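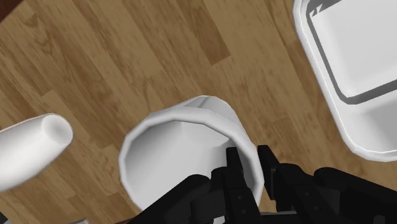
Figure 1. A white cup on a wood surface, from above.

Single-Use Cups in the Mistow Campus Cafe

Our group looked at how many paper cups the cafe at Mistow throws out and whether a deposit cup would cut the number. The cafe orders from Delix in cases, and the order sheets show 3,000 cups for May. The month before, it was 2,000.

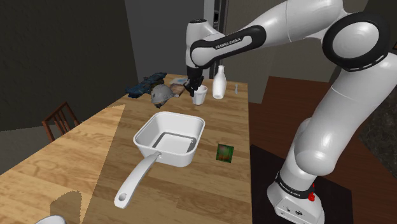 We ran a short survey at the entrance between 8 and 11 a.m. and got 663 answers. Most people said they would carry their own cup if it saved them money. Fewer liked the idea of a deposit. The main complaint was having to bring the cup back to the same counter.

The Gundungate campus already has a deposit plan with cups from Nasr. Staff there told us returns drop during exam weeks, and that lids go missing more than cups do. 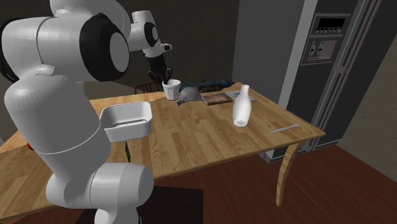
We did not include the vending machines in the library, which use a smaller cup. Our trial will run for 6 weeks next term with one return bin by the main door and one near the bus stop.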